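How to Clean a Big Box of Used Building Bricks

Last updated: 2025-07-04

My neighbor Albertina Mota gave us a box of old bricks from her children, 350 pieces. Everything was sticky. I washed all of it in one evening, and I write the steps here for other parents.

1. Sort first
Take out wheels with metal axles, pieces with stickers and anything with a motor. These must not go in water. Put the rest in a mesh bag.

2. Prepare a light surface
Small parts are easy to lose on a dark carpet. Choose a pale floor or table, with walls on the sides if possible.
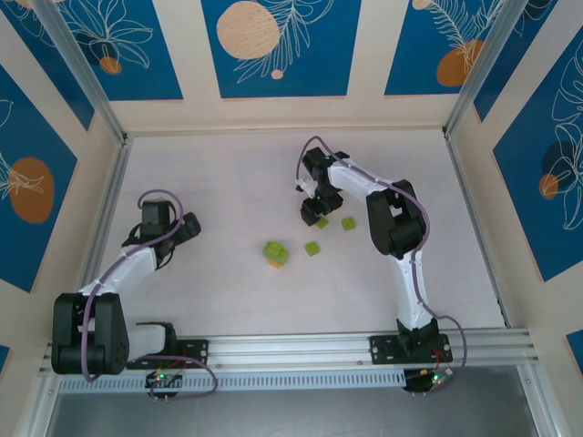

3. Wash
Use lukewarm water, not more than 40 degrees, and a little dish soap. Leave the bag for 20 minutes, then move it with your hands. For dirt between the studs I use an old toothbrush – a soft one.

4. Rinse and dry
Rinse two times. Spread the bricks on a towel with the hollow side down, so the water can run out. Turn them next morning. Please do not use the hair dryer.

5. Check each brick
Hold it near a lamp. Small scratches are normal, but cracked bricks I throw away.

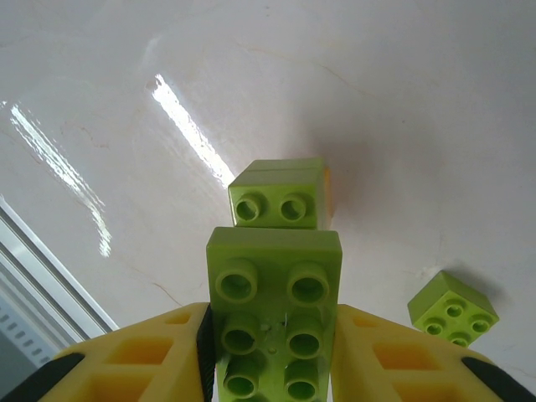 Light-green 2x4 brick with a tiny scratch between the studs.

225 shares | 5 comments

Related:
Removing old stickers from plastic
Storing toys in a small apartment
Washing soft toys by hand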